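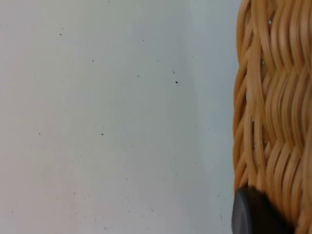 Macario Esquivel wrote that a dry cloth only pushes grit from one end of a top to the other, and asked for the wiping order to go on this page. The order at Groddale is basket off, brush, damp cloth, basket back.
Off-white top. Dark specks and a thin fleck on a matte surface; woven basket at the right.
Brushing takes 20 seconds per top. Pale tops are checked again at 8 in the evening under the side lamp. Cloths are rinsed between tops.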